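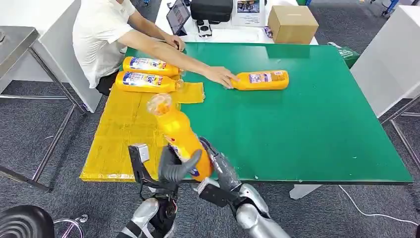
A neighbor of mine told me over the fence that if the town had wanted our opinion about the old Nunum cannery, it would have asked before the fences went up, and that I was wasting my evenings going to meetings. She may be right. She has lived in Killudbridge a lot longer than I have, and she has seen three different plans for that corner come and go (a hotel, then a college building, then a hotel again).

But I went anyway, and I am glad I did, even though the chairs in the library basement are terrible and the heat was either off or on its way out. There was a good crowd for a Monday in February. People had brought coffee in thermoses and one family had brought a whole bag of rolls, which went up and down the rows until it was empty. I like that sort of thing about living here!

If you haven't been following, the cannery site is the big empty block between Water Street and the rail cut, the one with the chain-link and the sumac growing through it. The town took it over for unpaid taxes years ago and has been trying to sell it ever since. Now there are two builders who want it. Baller is the bigger one, with offices a couple of counties over, and it wants to put up apartments with shops along the street side. Vlachou is smaller and has done mostly school additions and that nice brick clinic out by the highway. Its plan keeps the old cannery office standing and puts the new housing behind it, around a courtyard.

I went in leaning toward Vlachou, I'll admit that. I have a soft spot for the office building, with its funny little arched door, and I walk past it most mornings with the dog. After two and a half hours I was less sure of myself. Baller's drawings had 32 apartments set aside at lower rents, and Vlachou's had 8. That is a big gap, and the woman behind me said so out loud before the Vlachou people had even gotten to their next slide. They answered her politely enough. Keeping the old building costs money, they said, and the money has to come from somewhere.
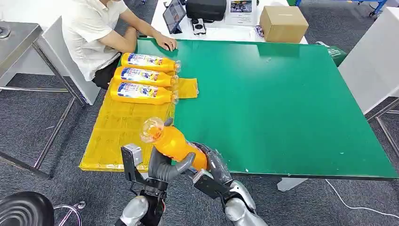
And then there was parking, which took up most of the second hour, as parking always does. Every meeting I have ever been to in this town ends up being about parking, including one that was supposed to be about the swimming pool. A man who runs a shop on Water Street wanted to know where his customers would go during construction, and I thought that was a fair question, and I don't think he got much of an answer from either side. Baller said there would be a plan. Vlachou said there would be a plan too, later on.

What I would really like to know more about is the shops. Baller is promising 2,807 square feet of retail space on the ground floor, and I keep thinking of the new building by the station, where the storefronts have had brown paper in the windows since the day they were finished. I asked about it (my voice shook, I am no good at microphones) and was told that rents would be set by the market. Well, yes, I suppose they would be. I was hoping for a bit more than that. A small grocery would make such a difference to the people on our side of the tracks, who have to take the bus out to the highway for a carton of milk.

Both sets of drawings are up on the wall outside the town clerk's office, and you can leave a written comment in the box there until the end of the month. I've already put mine in. It ran to both sides of the page and partway up the margin.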